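Chapter 9
Household and Shop-Floor Chores

In this chapter
9.1 Why a chore is hard to specify
9.2 The sorting problem
9.3 Measuring a chore
9.4 Two hands or one
9.5 When is a chore done?

Before you begin, you should be comfortable with grasp planning (Chapter 6) and with the error budget introduced in Section 7.4. Force control is used in Section 9.4 but is reviewed there.

A dishwasher is a machine that does a chore. So is a washing machine, and so is the conveyor oven in a sandwich shop. Each of them was built by changing the chore until a simple machine could do it. Dishes are not scrubbed one at a time; they are set in racks and sprayed. What remains for a person is the part that could not be changed: carrying the plates in, turning the cups over, taking everything out again and putting it away.

This chapter is about that remaining part. In a restaurant kitchen it includes emptying the cutlery basket and sorting what was in it. In a parts warehouse it includes taking mixed fasteners out of a return bin. At home it includes folding, wiping, stacking and picking things up off the floor. An adult does these jobs without much thought, often while talking to someone else. Machines still do most of them slowly or with a person standing by.

9.1 Why a chore is hard to specify

Factory tasks usually come with a drawing. The part has a known shape, it arrives in a known place, and there is a stated tolerance for where it must go. A chore comes with a sentence. "Clear the table" does not say which objects count, where they go, or what to do with a glass that is half full. Most of the work in programming a chore lies in filling in what the sentence leaves out.

Consider the case we will follow through the chapter. The canteen at the Odelum furniture works in Milidham serves lunch to 800 people. After lunch the clean cutlery comes out of the washer mixed together, and it must be sorted into knives, forks and spoons before the next service. Dorian Maillard, who planned the canteen's equipment, wrote the job down for the engineers in one line: "Everything in its own bin, nothing bent, nothing on the floor."

The engineers needed more than that. They asked whether a teaspoon belongs with the soup spoons. They asked what should happen to a fork with food still on it. They asked how long the sorting could take, and the answer was 30 minutes, the time the kitchen staff already spent on it.

9.2 The sorting problem

Cutlery looks like an easy choice of object. It is rigid, it does not spoil, and there are only a few shapes. The difficulties are in the details.

First, the pieces are thin and lie flat. A fingertip has to get below the edge of a handle or close on its sides very near the table surface. If it comes down a little too low it presses on the table, and if it stays too high it closes on air.

Second, polished steel reflects. A camera may record the ceiling lights where the handle should be, and many depth sensors return gaps or false points on shiny surfaces.

Third, the pieces overlap when they are tipped out of a basket. Two nested spoons can look like one from overhead. Lifting the upper one may move the lower one, so a position measured before the lift can no longer be trusted afterward.

Figure 9.1 Two robot arms over loose cutlery on a wooden tabletop. Note the low approach of the grippers and the bright streaks of reflected light on the steel.
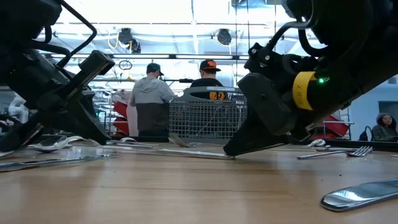
9.3 Measuring a chore

Suppose a machine is given 2,861 pieces to sort and places 2,739 of them in the right bin. The success rate is just under 96 percent. For a research result this may be respectable. For the canteen it leaves 122 pieces to be found and moved by hand, and finding them means checking every bin.

Paraskevi Papadakis, the production engineer on the Odelum job, asked for two more numbers: how often a person had to step in, and how many minutes each interruption cost. We will call these the intervention rate and the recovery time. A machine that stops and asks for help when it is unsure may be more useful than one that makes fewer stops and more silent errors.

Exercise 9.1 at the end of this section asks you to compare two sorting cells, the Tranero and the Calado, on these terms. Before working it, write down which kind of error the kitchen staff would rather have, and what it would cost them on a busy Friday.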